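Studio Project Report: Mixing Grays Without Black
2018-05-28

For this project I painted 6 small oil studies using no black paint. The grays came from ultramarine, burnt sienna and titanium white. I bought the panels at Hoekstra and primed them in January.

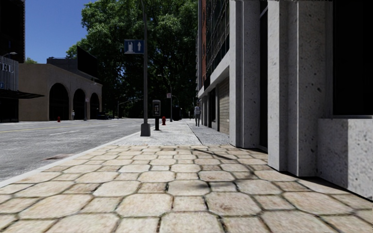
Fig. 1. Tree shadows across the paving.

Study 1 was too blue. I had put the sienna in last and not enough of it. In studies 2 and 3 I mixed the dark first and then added white, and the grays stayed more even.

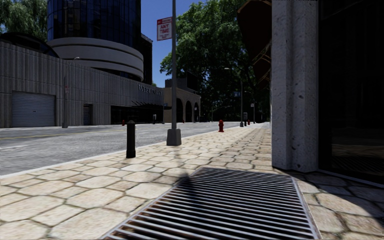

Fig. 2. Metal grate and sunlit paving stones.

Drying was slow. The thick areas of study 4 were still soft when I tried to glaze it, so I scraped the upper left corner and repainted it with

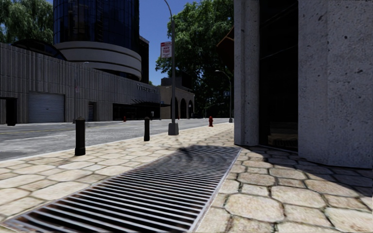
Study 5 used a rag for the whole first layer. I lost the edges and would not do it again on a smooth primer.

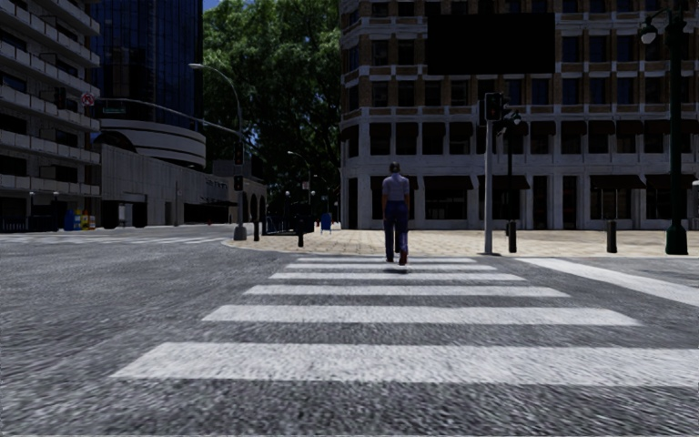
Study 6 got the best grade in the group review. Its gray has a little more sienna than the others. A cool light color stands out on it, much as the man's pale lavender-blue shirt does over gray asphalt. I kept my mixing notes for all of the panels.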